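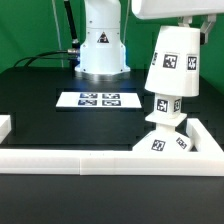 Arm on the black table, green backdrop behind.

September, notebook, publisher biography work

Back on the Mirani entry. Mirani ran the Kallgate Press list and then its pulp magazines, and our draft life still has a hole between the family's arrival and the first job in print. Worked through the Jesero parish transcripts this morning. 114 pages, most of them no use. Found two baptisms under the surname, same given name, four years apart. The first child probably died and the name was used again, but I have no burial record, so both stay in the file with a question mark.

The age on the ship list fits the younger one. The age on the marriage license fits the older one. I would trust the ship list more, as the license has the mother's name wrong too.

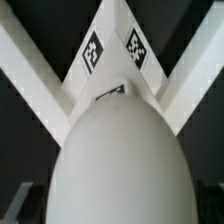

Spelling of the surname: three forms so far. Kallgate letterhead has Mirani throughout. The transcripts have Mirany twice. The naturalization index has Miranni, which could be the clerk or the typist. Use Mirani in the text and put the others in a note.

The magazine side is in better shape. Started as a copy reader, moved up to editor when Kallgate bought the Sondico titles, then bought out the partner. The 1000 copies often quoted for the first issue come from a later advertisement and I can't find them anywhere earlier. Took the number out of the main text. If someone has seen a printer's bill, put a copy in the folder.

Siblings: the draft says two sisters. The census page shows a sister and a boarder with the same surname, relation left blank. Changed the draft to "at least one sister."

To do:
Ask Jesero for the burial register, not the transcript.
Check the Sondico purchase against the trade notices.
Redo the family table with both birth years showing.
Death notice says "survived by a son." The will names no son. Read the will again before touching that paragraph.

Stopped at 4:30. Transcripts are back in the gray box, out of order after page 60.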